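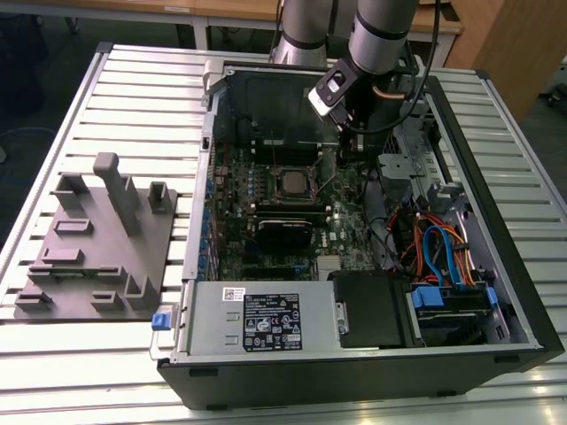 Repair Bench Coordinator (part-time) and Saturday fixers wanted

Posted October 9, 2023, by the Prallby Reuse Workshop

We're looking for someone to run our repair bench two days a week, and for a handful of people who'd like to give up the odd Saturday to mend things alongside us. If you're the sort of person who takes the back off a radio just to see how it goes together, please read on!

The workshop is in the old seed merchant's on Guo Street, a short walk from Prallby station. People bring in kettles, lamps, sewing machines, laptops, bread makers, toys and more standard lamps than you'd believe one town could own. Whatever can be mended goes home again. Whatever is donated gets cleaned up, safety tested and sold cheaply in the front shop, and anything past saving is stripped for parts. Last year 2393 items came across the bench, and we'd love to get through more of them without the shelves in the back corridor filling up quite so fast.

The coordinator's job

You'd work Tuesdays and Thursdays, 9.30 to 4.30, with an hour for lunch. The post is paid, starts in January and is funded for two years to begin with. Most of your time will go on:

- booking items in and giving people a fair idea of how long they'll wait
- deciding what gets mended first and who is best placed to do it
- electrical safety testing (we'll train you and pay for the course)
- ordering parts, on a yearly budget of £3000
- keeping the job log up to date in Devix, our booking system, which is clunky but you do get fond of it
- doing repairs yourself, as many as you can fit in

You'll need to be handy with a screwdriver and a multimeter, and comfortable talking to the public, including when the news about their toaster is bad. We don't ask for qualifications. A background in electrical work, IT support, theatre tech, bike repair or simply years of tinkering at home would all suit us very well. It would help if you could lift a microwave on your own, but we have trolleys, and we can arrange things differently if lifting is a problem.

Saturday fixers

No pay here, I'm afraid, but a good lunch and your travel costs within the Skudach bus area. Come to one session a month or all of them. We're especially short of people who can do zips and hems, and anyone who understands clocks will be greeted like royalty. Beginners are welcome and will be paired with someone who's been doing it a while. You must be 16 or over.

How to apply

For the paid post, send us a letter of no more than two pages telling us about something you've mended, or tried to mend, and what you learned from it. We don't need a CV. For Saturdays, just drop in during shop hours and ask for a fixer's form. We'll be holding 4 informal open evenings before we choose anyone, and dates are on the shop door.

Comments

zipqueen_marg: I can do zips! Is there a machine there or should I bring my own?

Prallby Reuse Workshop: Wonderful, yes please! We've two machines but bring yours if you prefer it.

tonkabean: Would you consider a job share? One day each would suit me and my sister down to the ground.

Prallby Reuse Workshop: Yes, happily. Send one letter each and mention it at the top.

oldgreyhen: You mended my mum's mantel radio in the spring and she has it on all day now. Good luck finding someone.

Contact: call in at the shop, Guo Street, Prallby | © Prallby Reuse Workshop | Back to top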